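Frequently Asked Questions About My Book Reviews

I get a lot of the same emails, so I finally put the answers in one spot. Grab a drink and scroll around!
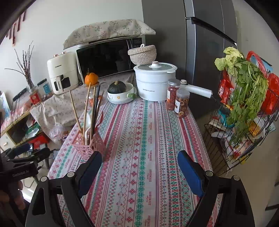

How do you pick what to read?
Mostly by mood. I read mysteries first and everything else when I'm between mysteries (which is rare). If a series has eight books I'll start with the first one, even when the publisher swears I can jump in anywhere.

Will you review my book?
Maybe! Send me the title, a short blurb and where it falls in the series. Please don't attach the whole manuscript -- my inbox is still recovering from September.

Do you give spoilers?
Never the killer. I'll talk about the setup and whatever happens in the first 100 pages or so, and after that I get vague on purpose. The one time I slipped was with Ada Guerra's The Rivine Inheritance, and I still feel bad about it.

What's your rating system?
A score out of 100. The highest I've given is a 98, to Gualtiero Zuccaro's Last Train to Skuvano, and I took off two points for the cousin who shows up in the final chapter with all the answers. Come on, Gualtiero.

Why didn't you finish the Dristell books?
I tried, I really did. Book three is 600 pages and the body doesn't turn up until after the wedding. Naa Quansah loves them, though, and she writes a guest post here now and then, so look for her reviews if you want a kinder opinion.

Are Corrado Caputo and Ubaldo Caputo the same author?
No, they're brothers. Corrado writes the cozy ones with the bakery and Ubaldo writes the grim ones with the harbor police. I mixed them up in an early review and heard from both of them.

Can I quote your review on my cover?
Sure, just keep the sentence whole and put the blog's name next to it.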